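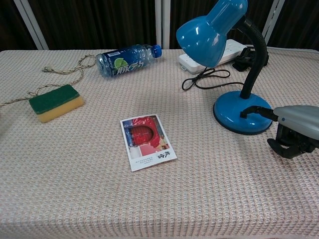
Waffle weave, also called honeycomb weave, is a way of weaving cloth so that the surface forms small squares with raised edges and sunken centers. It is used for towels, bathrobes, blankets, dishcloths and table linens. The name comes from the likeness to the breakfast food.

Structure

The pattern is made with floats, which are threads that pass over several others before going under again. In a plain weave every thread goes over one and under one, and the cloth lies flat. In a waffle weave the floats grow longer toward the edges of each square and shorter toward the middle. While the cloth is stretched on the loom it looks almost flat. Once it is taken off and washed, the long floats pull in and the ridges rise. The finished piece can be much smaller than it was on the loom, and weavers allow for this when they plan the width.

Both sides of the cloth show cells, though on some drafts one face is deeper than the other.

Fibers

Cotton is the most common choice. Linen gives a firmer cloth that softens with use. Wool is used for blankets and some thermal clothing – the cells hold air, which slows the loss of heat. Blends with polyester shrink less and dry faster, but they take up less water. 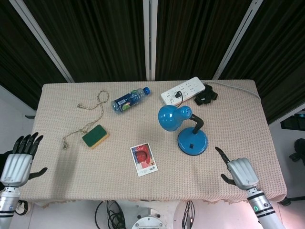 Handweaving

A simple waffle can be woven on a loom with four shafts. More shafts allow larger and deeper cells. Colored threads are often placed only on the ridges or only in the hollows, so that the color seems to shift as the cloth is moved. The weaver Noemí Cervantes, who taught in Skustcombe, used 45 threads of undyed cotton between each colored stripe in her towel patterns. Her drafts are still copied by local weaving groups.

Care

Waffle cloth is usually washed before it is cut or hemmed. Long floats can catch on rings, zippers and rough wood, and a pulled loop should be eased back with a blunt needle and not cut. Ironing flattens the cells, but another wash normally brings them back. Fabric softener leaves a coating that makes towels less absorbent.

See also: Huckaback, Piqué, Terry cloth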